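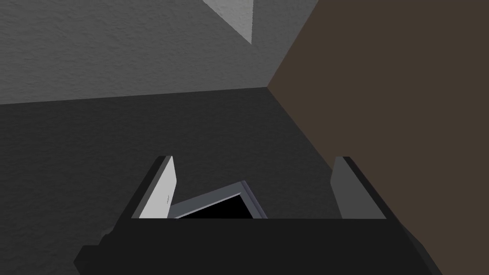
Slide 2 – Wrist view in simulation

Start with what the policy gets as input. Fingers open, a flat rectangular object with a black centre between them, lower half hidden by the gripper housing. The object sits nearer the left finger. Ask the room where they would close. Allow a few seconds, then move on.

Point out the light: the left finger is bright, the right one is in shadow. We vary this between scenes at Kollby. Wall and floor textures are varied as well.

Slide 3 – How the examples are gathered

Operators drive the simulated arm by hand controller. One example is one approach, one close, one lift. Current set: 1216 examples over 40 room layouts. Barış Ateş wrote the layout generator; questions on it go to him.

Failed grasps are kept and labelled. Do not spend long on this, it comes back on slide 6.

Slide 4 – Corners

Corners were thin in the January set. Operators avoided them when given a free choice of start position. The start position is now drawn by the generator, and around 8 per cent of examples begin facing a corner.

Mention the hidden-object problem – the housing covers part of the target during the last stage of the approach. We store the previous 5 views with each action for this reason. Larville uses a second, fixed view instead. No comparison yet.

Slide 5 – Storage format

Skip if short of time. Jelleo export only, table in the handout.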